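Hand-held gripper comparison: frequently asked questions
Warkau test pages - last changed in October

Which grippers are compared on these pages?

Two models, the Puleck and the Saber. Both are hand-held grippers with a two-finger jaw and a marker cube near the base. We bought them with our own money, as pairs, so that one person can work with both hands. The Kornex appears only in the battery table, because our pair went back to the seller after a fault in the trigger and we did not want to judge it on half a test.

What is the purpose of the comparison?

We had to choose one model for recording household tasks, mostly with cloth: folding, hanging, laying a towel over a chair or a rail. Most of the reviews we could find used hard objects such as cups and boxes. A gripper that is good with a cup can be quite bad with a thin cloth, so we made our own list of tasks and wrote down the results.

How many trials did you make?

336 in total, the same number for each model. Each trial has a time limit of 40 seconds. If the cloth falls to the floor, the trial is counted as failed, even if the person could pick it up again in time. Some readers wrote that this rule is too strict. Maybe it is, but it is the same for both.

Which one was better with cloth?

The Saber, but the difference depends on the material. With a thick towel we saw almost no difference. With thin cotton the Puleck often took only the upper layer and the rest slid away, especially when the fold was lying flat. The Saber has softer finger pads and closes more evenly along the whole finger. With the Puleck you can get a better result if you pinch the cloth at a corner and do not try the middle.

And with hard objects?

There the Puleck is better. It opens wider, and the trigger gives a clearer feeling of how strongly you are holding. If your tasks are mainly bottles, boxes and drawers, please do not buy the Saber only because of our cloth results.

How heavy are they in use?

On paper they are close. In the hand the Saber feels heavier, because more of its weight is at the front. After 30 minutes our wrists were tired with the Saber and still fine with the Puleck. We now make a short break after each set, and we recommend the same to you.

Do I need a special room?

No. We work in ordinary rooms with ordinary furniture. What matters more is the light and the floor. Strong sun from a window can make one face of the marker cube too bright, and then the tracking jumps. Close the curtain or turn the chair so that you work from another side. Also move the cables out of the place where you walk, because with both hands full you do not look at your feet.

How should I practice the chair task?

Start slowly and with one hand.

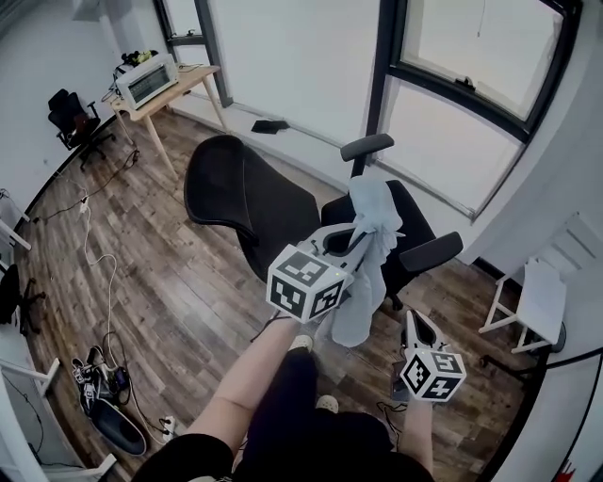 Take the cloth at the edge, lift it higher than you think is necessary, and lower it over the backrest without pulling. The second hand should stay open and near, ready to catch the other corner. Beginners usually close both grippers at the same time, and then the cloth is stretched between them and slips out of the weaker side. A chair with casters will also roll away when you pull, so choose one that stands firmly for the first sets.

Why does the tracking lose one hand?

In most cases one cube is hiding the other from the head camera. This happens when the hands cross, or when one forearm is directly over the other gripper. Keep the hands a little apart and turn the wrist so that at least one full face of the cube is toward you. A hanging cloth can cover a cube too. Dirty markers are a less common reason - wipe them with a dry cloth, and never with alcohol, which made the print on one of ours gray.

How long does the battery hold?

The shortest time we measured was 46 minutes, with the Kornex. Both other models lasted through a full morning set. The exact times are in the battery table.

Can I mix two models, one in each hand?

The software allows it, and we tried it for one afternoon. We do not recommend it. The triggers have different travel, and your hands learn two different habits at once.

Will you test new finger pads?

Yes, we have ordered softer pads for the Puleck. The thin cotton tasks will be repeated with them, and the results will be added to the cloth table under a separate heading.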